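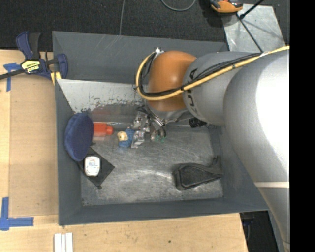 Tarun Bisht asked at the last walk-through whether a scratched bin floor should count as a fail, and whether the bin could stay in use while we wait for an answer. Scratches alone are a pass with comment. Anything that catches a glove is a fail, and the bin comes out of use the same shift.

Vanags room, bin and bench check
Inspector: Ruoxi Zou
Second check: Siyabonga Oosthuizen
Month: September
Start time: 7:40 a.m.

1. Tabletop level and steady with the bin on it
Pass. No rocking when pushed from either side.

2. Bin walls
Pass with comment. Faint pale scratches on the tall back wall. No cracks found by hand. Check again next month.

3. Bin floor
Pass with comment. Scuffs, pale streaks and cloudy scratch marks. Wiped with a dry cloth, no snags.

4. Slanted panel below back wall
Fail. Lower edge is ragged and the light surface has worn away in spots. Tape is not a repair - last time it peeled and ended up in with the parts. Replacement requested from Gromach, order line 13.

5. Rim and corners
Pass. Run a gloved hand all the way around, corners included.

6. Contents
Pass. Nothing sharp, nothing leaking. Total load under the 40 lb limit for this bench.

7. Cables near the bin
Pass with comment. Ties and wrap checked and holding. Keep slack clear of the bin walls.

8. Clear floor space in front of bench
Fail at first look, corrected. Two Flamari cartons were in the walkway. Moved to the rack by Dwayne Oyelaran before we left the room.

9. Lighting at bench height
Pass. Meter read just over 300 lux.

10. Label with load limit and bin number
Fail. Label is faded and hard to read from a standing position. Print a new one in the larger size.

11. Gloves and eye protection within reach
Pass. Medium gloves are running low.

Open items
Item 4: Tavion Hutchins to fit the new panel when it arrives. Bin can be used until then with gloves on, no reaching under the panel edge.
Item 10: label, Ruoxi Zou, before the next check.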